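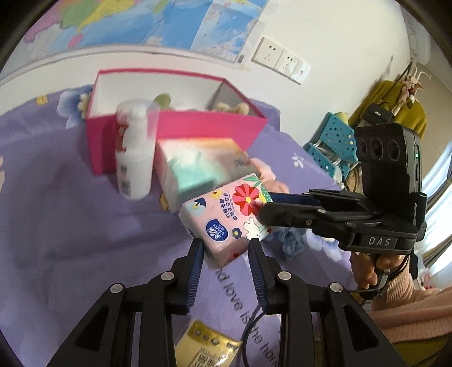
Tissue packets, a spray bottle and soft toys, with the pink box open on the bed.

Sorting Small Things on the Bed

A bed is a good place to sort. It is flat, it is at a decent height, and you have to finish before you can sleep. I do the bedside things this way every May and again when the heating goes on. It takes one box and an old towel.

Before you start

Make the bed first and pull the cover tight. Small packets disappear into folds, and a patterned bedspread hides them even better. If yours has big flowers on it like ours, spread a plain towel over the part where you plan to work.

Wipe the bottom of any bottle before it goes on the bed. Turn the nozzle to the closed position if it has one. Bottles that do not close properly stay on a tray on the floor.

Empty one place at a time. The nightstand drawer and the shelf over the bed make two separate jobs. When I did both together I ended up with a pile I moved to a chair at 11 p.m. and moved back the next morning.

Picking the box

A box with a front flap works better than one with a lid that lifts off. With the flap down you can see what is at the back, and you can slide flat things in without lifting everything else out. A white inside helps too. Dark boxes swallow dark objects.

Cardboard is fine for tissues and toys. For liquids use plastic, or put the bottle in a cut-down milk jug inside the box. I had a Womport carton that went soft in one corner after a bottle leaked, and it never stood straight again.

Measure the shelf before you buy anything. Remember to leave room for the flap to open. A box that fits the shelf exactly has to come all the way out each time.

Tissue packets

Soft packets get crushed at the bottom of a pile. Stand them on edge along one side of the box, like books, with the opening up. Put the printed side toward you if you keep more than one kind.

Use up opened packets first. Put a small piece of tape over the opening if the sticky tab has given up. Masking tape peels off cleanly. Clear packing tape tears the wrapper.

Pocket packs belong by the door or in a coat, and the full-size ones stay in the bedroom. If both live in the same box, the small ones get used up at home and there are none when you go out.

If you buy tissues in bulk, keep 2 packets in the box and the rest in the closet. A full box is hard to put things back into.

Spray bottles

Store them upright, in a back corner where they have a wall on two sides. Keep the label facing out. If the label has come off, write what is in the bottle on tape and stick it on. If you do not know what is in it, do not guess, and do not add anything to it. Check with your town about where to take it.

Cleaning sprays should not share a box with toys, and they should be kept out of reach of children. Plain water for ironing can stay in the bedroom. Everything else goes in a high cupboard.

Soft toys

Put toys in last, on top, so they do not press on anything. Check the tag before washing. Most of ours go in a pillowcase tied at the top, on a cool gentle cycle, and then dry on a rack. Squeeze the middle to see if it is still damp before it goes in a closed box. A damp toy will make everything near it smell.

Fuzzy fabrics pick up lint from tissues. A toy that lives beside an open packet will need going over with a lint brush.

The leftovers

There will be a few things that fit nowhere. Put them in a bowl on the dresser for a week. What gets used can have a spot near where it was used. The rest can go to another room or out of the house.

Putting it back

Close the flap and carry the box with a hand under it. Shake the towel outside. Run your palm across the bedspread to find anything you missed, and look between the pillow and the headboard.

A reader, Eliécer Cusi, wrote to say he keeps a strip of felt under his box so it slides out without scratching the shelf. I tried it with a piece cut from an old table pad and it works well. Glue it to the box, and let the glue dry overnight before you set it down.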